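Quansah has published the fabric spec for the Skonow away strip. I went through the whole sheet so you don't have to. Short thread. 1/9

Body is a recycled polyester knit, same supplier as last season but a finer yarn. Sleeves are a separate, more open knit. The join sits forward of the shoulder seam, clear of where a GPS vest strap runs. 2/9

Colour is listed as "harbour grey" with a maroon collar. Home strip stays maroon with grey trim. No third strip this year. 3/9

Crest is heat-bonded on the player version and embroidered on the replica. Numbers are single-layer film on both. Last year's two-layer numbers lifted at the corners after repeated washing, mine by January. 4/9

Abrasion: rated to 2,000 cycles on the body and 900 on the sleeve. That gap is large. Keepers get the body fabric throughout, including the forearm – sensible on the Pevum ground, where the surface is hybrid turf. 5/9

Production run is 2,612 shirts, replica and player versions combined. The sheet doesn't give the split. I've emailed Quansah to ask and will add the answer under this post if I get one. 6/9

Sizing: chest measurements are unchanged, but the hem is 2 cm longer at the back. If you were between sizes last season, the old chart still works. Kids' sizes use the replica fabric only. 7/9
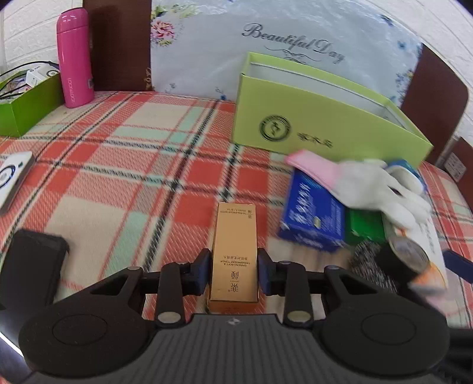

Ginseng Soft & Transparent Toner, gold carton, plaid cloth.

Pre-orders go through the Ukolik store, opening July 28, 2025. Pickup at the Pevum ground or by post. Name printing is extra and those shirts can't be returned, same as before. 8/9

Care label for anyone who ruined the last one: cold wash, inside out, no softener, line dry in the shade. Softener coats the yarn and the knit stops wicking. Don't iron over the numbers. Shorts and socks have their own sheet, which I haven't read yet. 9/9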